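Minutes of the staff meeting, fruit room, Indholm kitchen
11th September

Chair and notes: Evelien Bosman

Evelien opened by thanking everyone for staying on after a long shift, and for the plum cake, which was gone before we got to the first item. The August minutes were read and agreed, with one correction: the new aprons came from Hermans, and the invoice has been sent back to the right people.

1. The cutting arms

Most of our time went on this, as expected. The two-arm station from Lusora has now been with us for 14 weeks, and the office at Lillberg would like to know how we feel about keeping it through the winter. Evelien said she would much prefer to send them our own words than a form with boxes ticked, so we went round the table and everybody had a turn.

The early shift were kinder about it than they had been in August. Several people said their wrists feel better at the end of the week, and that it is nice to have time to taste and sort the fruit properly again. Our order for the school cups stands at 3,000 a week, and no one misses doing all of that by hand!

The late shift had more worries. Setting up takes 30 minutes on a bad evening, and the person minding the arms can't easily chat or help out at the next bench, so it can feel like a lonely job. It was agreed that turns at the station will be kept to two hours, with a break of 15 minutes after each one, and that the rota will be drawn up by the shifts themselves.

2. Soft fruit and knives

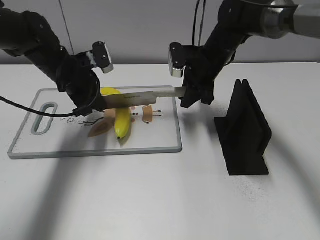

Bananas remain the favorite for training new people on the station, and we had a good long talk about whether very ripe ones should go to it at all. The feeling was that they should stay with us at the hand bench for now, and Evelien will put that in the letter. Knives for the arms are to be washed and put away separately from our own, please, and anyone who finds one in the wrong drawer should move it and say so kindly.

3. Hours and jobs

Asked directly whether anyone would lose hours, Evelien read out the note from Lillberg, which promises no cuts before the spring. People were glad of it but would like something firmer, and she will ask for that in writing. Training is open to all, including part-timers, and will be paid.

4. Any other business

The radio by the sinks needs a new plug. Lockers to be emptied before the painters come.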